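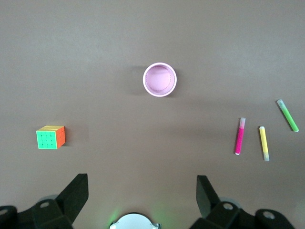

Prusport Household and Study Help
Community pages: Desks, stationery and small storage

Keeping felt-tip pens in a cup on a shared desk: upright, or lying flat?

Posted by deskwarden_kila, November 2019

I should be grateful for the advice of members on a small matter of desk arrangement. I am responsible for the study room in our building at Kila, where residents may borrow a place at a table for reading, drawing or correspondence. Each table has a plain brown top and is supplied with a cup for pens, a few felt-tip markers and one small item for idle hands, which at present is a four-by-four puzzle cube.

The written guidance I inherited states that markers are to be returned to the cup after use. In practice they are left on the table beside it. I had intended to put up a notice on the subject. However, a resident has told me that felt-tips should be stored lying down, and that standing them in a cup shortens their life. If this is correct, the guidance is wrong and the residents are right, and I would prefer to know before the notice is printed.

My enquiries are therefore as follows. Does it matter whether water-based felt-tips are stored upright or flat? If upright is acceptable, should the cap point upwards or downwards? And is there a recommended way to keep the cube from being knocked to the floor, which has occurred 2 times since September?

I should add that the cup is a light one and is easily tipped over when several pens lean to the same side. The room holds 313 items on its inventory and I am not anxious to add many more.

Posted by Cokon Stationery Desk

Thank you for your message. The resident is partly correct.

A felt-tip marker contains a soft core which holds the ink and feeds it to the nib. In an ordinary single-ended pen, gravity will slowly draw ink towards whichever end is lower. If the pen stands for several weeks with its nib uppermost, the nib may write faintly when it is next used. If it stands with the nib down, it will write readily, although a very full pen may collect a little ink in the cap. Laying the pen flat keeps the ink evenly spread and is the safest position where pens are left unused for long periods.

We would suggest the following for a shared room.

Pens in daily use may be kept in the cup, cap downwards. Over a few days the difference is slight, and convenience may reasonably decide the matter.

Pens held in reserve should be laid flat in a drawer or a shallow box, away from radiators and direct sun.

Pens with a nib at each end should always be laid flat, as one nib will otherwise be favoured at the expense of the other.

In all cases the cap is of greater importance than the position. A marker left uncapped overnight will suffer more than one stored the wrong way up for a month. Should you print a notice, we recommend that it refer to caps and leave the rest to the reader. Users should press the cap until it clicks, where the pen is of a type that does so.

On the matter of the cup, a folded piece of felt or a flat stone placed in the bottom will lower its balance considerably. Felt is to be preferred if pens are stored nib down — it is kinder to the caps and quieter.

A pen that has already gone faint may recover. Lay it flat for a day, then stand it with the nib down for one more, and test it on scrap paper before discarding it.

Posted by Lü

Flat. I have always kept mine flat and they are fine. Cannot comment on the cube.

Posted by tablelands_2

I would support the first reply in most respects, with one reservation. In a room used by children, a cup of pens stored cap downwards is awkward, as the colour of the cap is often how the pen is chosen. We found that pens were emptied onto the table in order to find the right one, and that the cup was then left aside. A shallow tray with a low lip was accepted at once and has remained in use. It also gives the pens somewhere to lie without rolling, and on a smooth tabletop this is of some benefit.

With regard to the cube, its place should be towards the middle of the table and never at the corner nearest the chair. We keep ours in the same tray as the pens. A cube of that kind, with four squares to each side, has a good many internal parts, and a fall onto a hard floor may cause it to come apart. If a piece should come loose, it ought to be set aside with the cube and refitted in its correct position, as a cube put together at random may prove impossible to solve.

A thin non-slip mat, cut to the size of the tray, will prevent the whole arrangement from travelling when the table is leaned upon. Ours is trimmed from drawer liner and is wiped down with a damp cloth when the tables are cleaned.

Posted by deskwarden_kila

I am obliged to all who replied. The notice will now concern caps only, and I shall try a tray on 2 of the tables before the guidance is amended. May I ask tablelands_2 what depth of tray was found suitable? The drawers here are shallow, and I should like it to fit inside one when the room is closed.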